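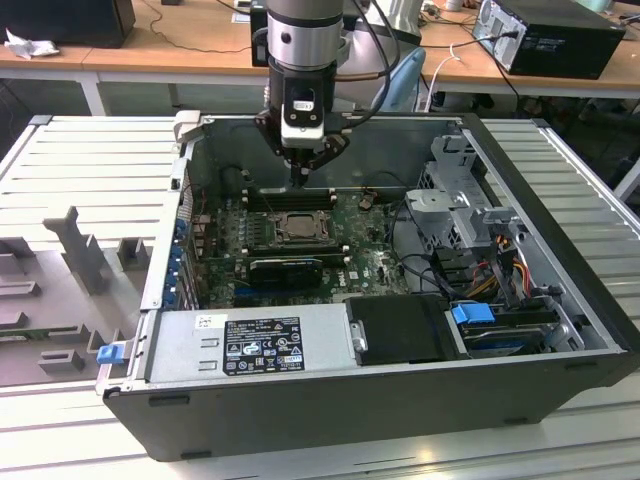

Irnon PC Teardown, version 2

Irnon is a collection of demonstrations in which a robot arm is guided by a person through small jobs inside desktop computers: taking out a processor, putting it back, closing the load plate, removing memory, pulling a drive. It was recorded at the Hulberg workshop and is prepared for training by the Gondora team. The computers are used office machines and they are worked on lying on the side, with the panel off, so the gripper comes down from above as with the Dell tower on the slotted table. The drive cage and the power supply stay in the case for all tasks. This makes the space narrow, and many approaches that look simple in a free area are not possible.

What is included

The release has 195 full demonstrations, cut into 1,042 segments. A segment is one action, for example "lift lever" or "release chip". There are four task families:

processor: remove, insert, open and close the retention frame
memory: remove and insert modules
drive: unlock and pull the carrier
cable: unplug and move aside

The processor family is the largest one, and also the one with most failures. Please read the notes on failures before you calculate a success rate.

How the demonstrations were made

Two operators did the recordings. For long movements they used the Chege hand controller, which sends the position of the operator's hand to the arm at a reduced scale. For the last few millimeters they changed to hand guiding, with the arm in free-drive mode. The change is saved in the field control_mode, and it can happen several times in one demonstration. If your method supports only one kind of input, filter on this field first.

The gripper opening was always set from the controller, also during hand guiding. Operators were asked to pause shortly before contact and shortly after release. We kept these pauses – they are useful for cutting the segments – but you may want to shorten them for training.
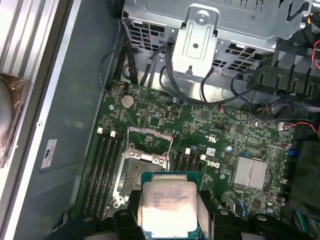

Wrist view, processor family: the chip held between the two fingers, load plate raised.

Camera notes

Each demonstration has one fixed view and one wrist view. The wrist view is better for judging the grasp, and the fixed view is better for knowing where the arm is. Exposure was locked in July and not changed later. Shiny metal is therefore too bright in part of the frames, and you should not expect to read the chip marking.

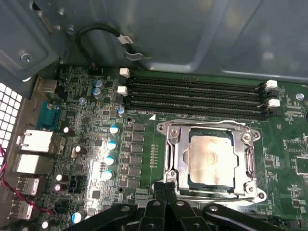
Surface condition is labeled for each processor, with the values clean, residue and unknown. We did not wipe every chip before recording, because a teardown line in real use will also meet old thermal paste. A heat spreader with a dull, grayish-beige layer like this one gets the label residue. The label describes only what is seen from above and says nothing about the sides where the fingers touch.

Failures

Failed demonstrations are kept and have success set to false. The field fail_reason is filled by the operator in free text, so the spelling is not uniform. Bent pins are listed separately in damage.csv, together with the board number.

Known problems

In some cable demonstrations the wrist video starts later than the joint data. Use the timestamps, not the frame index.
Force values from hand guiding include the push of the operator. Do not mix them with force values from the controller.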